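Brorkolard arm – bench safety checklist, with comments
Shared workshop, Sutherland bench. Checked by Dale Chan, second pair of eyes Gunther Reinholz. 10/04/2025
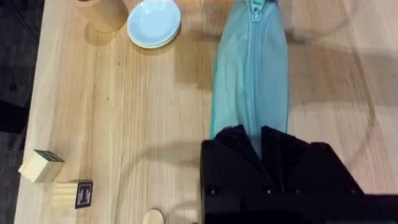
We go through the whole list before anyone new has a turn at the controls, and again after any rebuild. The arm has had a new wrist since the last check, so every line got done properly this time, and I'm really pleased with how it came out. Two lines still open, see the end.

POWER AND STOPPING

1. Emergency stop within reach of the person driving – OK
Moved to the left-hand side of the bench. Gunther is left-handed and I'm not, so we both tried it with each hand. Fine.

2. Stop button cuts the motors, not just the program – OK
Pressed it five times in different poses. The arm sags when the power goes, so keep a hand clear of the space underneath it.

3. Supply fused, plug and lead undamaged – OK
Lead replaced in the rebuild. Old one is in the scrap bin with the plug cut off, please leave it there.

4. Arm stays still when power comes back – OK
This one failed last time! Burine board now waits for a key press before it does anything. Lovely to see it just sit there.

FIXINGS

5. Base clamps tight, table doesn't rock – OK
One clamp took another quarter turn. Check again after a long session.

6. Gripper screws all present and snug – OK
Did the row on the front face below the fingers first, those are the ones that worked loose in the old version. Dab of threadlock on each.

7. Finger pads secure – OK
Tugged both by hand. Pads are glued as well as screwed now.

8. Cables clear through full travel – OPEN
Clear everywhere except with the wrist turned right over, where the camera cable goes tight. Needs a longer one. Until then the wrist limit is set in software and must not be raised.

PINCHING AND GRIPPING

9. Grip force limit set – OK
Limit is 192 on the Burine scale. Please don't go higher to pick up something slippery, try a different angle first.

10. Fingers let go on command and on fault – OK
Pulled the signal wire during a grip and they opened straight away. Gunther cheered, I may have as well.

11. Soft items come away without snagging – OK
The turquoise pouch is the best test we've found for this. Thin fabric bunches up between the fingers and you find out very quickly if a pad has a rough edge. Ran it by the end of the pouch and then by the middle. Keep the zip pull away from the pads, it's hard enough to mark them.

12. No bare fingers near the gripper while it's live – OK
If something gets stuck, stop first and then reach in. We both need to get better at this one, me especially.

WORK AREA

13. Only the things needed for the task on the table – OK with a note
Letter blocks, dish and the other wooden bits are fine, they're part of the sorting job. Drinks are not. Anything that can roll goes well away from the edge.

14. Floor beside the table clear – OK
Swept, and the bags moved over to the wall.

15. Lighting good enough to see the fingers close – OPEN
Good by day. In the evening there's glare on the wood and the arm throws a shadow right where you want to look. Dale to try the Fendeo lamp from the other side.

16. Log filled in – OK
Running total is 508 grips since the log was started, almost all of them without a fault. Write the faults down too, even the silly ones.

STILL TO DO
Line 8, longer camera cable – Gunther
Line 15, lamp position – Dale

Fine to use with those two limits in place. New people drive at slow speed for their first session, with one of us beside the stop button.

D. Chan
G. Reinholz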